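Ticket: Tailgate opens by itself and warning chime while driving
Vehicle: Dunham Pravard, estate, automatic
Status: Resolved
Opened by: Ronaldo Siqueira
Category: Body electrics

First message, Ronaldo Siqueira

Good morning. I have a problem with the electric tailgate of my Pravard and I would like to ask for your advice before I bring the car to the workshop again.

When I drive over a rough road, the warning chime sounds and the display says that the tailgate is open. The tailgate is closed. I stopped and checked it with my hand. Two times in February it also opened by itself when the car was parked and locked. The second time it was raining and the floor of the boot became wet.

What I have done until now:
The battery of the key is new.
I cleaned the lock and the striker on the body with a soft cloth.
I switched off the foot sensor under the bumper in the menu. The chime still comes.
I disconnected the car battery for 20 minutes and did the reset of the tailgate as it is written in the handbook.

The workshop read the memory and found code 812. They deleted it and told me it was only dust in the lock. After two days it was back.

Reply from support

Thank you for the clear report. Code 812 on this model means that the control unit receives a signal from the tailgate switch which it does not expect. It can be the switch in the lock, the outside button above the number plate, or the wiring between them. Dust is possible but we do not see it often.

Please tell us:
1. Does the chime come also when the boot is full?
2. Is a tow bar fitted, and by whom?
3. Can you look at the rubber tube between the roof and the tailgate, on the left side, and say if it is split?

Please do not use spray oil in the lock. It goes into the switch and makes the next test difficult.

Ronaldo Siqueira

Answers to your questions.

1. Yes, with full boot and with empty boot. I normally have some things for work in it, but I took everything out for one week and there was no difference.
2. There is a tow bar from Bosman. It was fitted by the previous owner, so I do not know which workshop did it.
3. The rubber tube looks good from outside. I did not pull it off because I was afraid to break the clips.

I also uploaded two files.

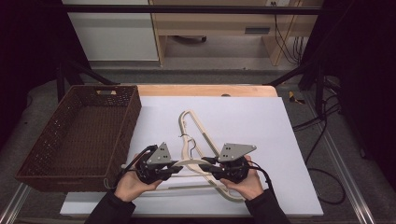
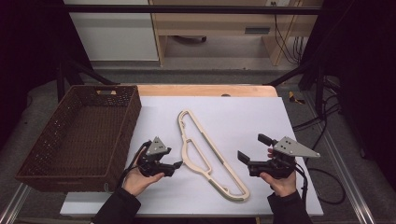

Attachments 1 and 2: clothes hanger at the table with the white board

Reply from support

Thank you. Please pull the rubber tube off at the roof end only. The clips are flat and they come out if you press both sides with your fingers. Keep the tailgate open and support it, do not trust only the electric arm. Inside you will find a bundle of wires. Bend each one gently. A wire that is broken inside feels soft at one point, even if the cover is still whole.

If you have a multimeter, disconnect the plug at the lock and measure the switch with the lock open and then closed by a screwdriver. Closed, it must show less than one ohm. If it shows more and the value is jumping, the lock must be changed.

Ronaldo Siqueira

I did the test yesterday evening. It took me longer than I thought, mostly for the clips.

Lock switch: stable, 0.4 ohm each time.
Wires in the tube: all of them are firm except the thin grey wire with the white line. It is soft near the roof. When I bent it there, the chime came immediately, and when I let it go it stopped. I repeated this several times with the same result.

I also saw that somebody has put black tape around the bundle before, a little higher. Maybe it was done together with the tow bar.

Can I repair one wire, or must I buy the complete loom? The dealer wants 800 for it without the work.

Reply from support

You do not need the complete loom. The grey and white wire is the signal from the outside button. Drosix sells a repair set for this place with flexible wires, each 16 cm long, and sealed connectors. Replace also the wires under the old tape. Put the joints inside the roof and inside the tailgate, never in the tube where the wires bend. Disconnect the car battery before you cut anything.

After the repair, delete the code and do the reset again.

Ronaldo Siqueira

The repair is finished. Under the tape there was one more wire with a bad joint, so I replaced this one too. I drove the road where it always happened, more than once, and no chime. The code did not come back. The foot sensor is switched on again and works normally.

You can close the ticket. Thank you for your patience.

Closed by support. Cause: broken signal wire at the tailgate hinge.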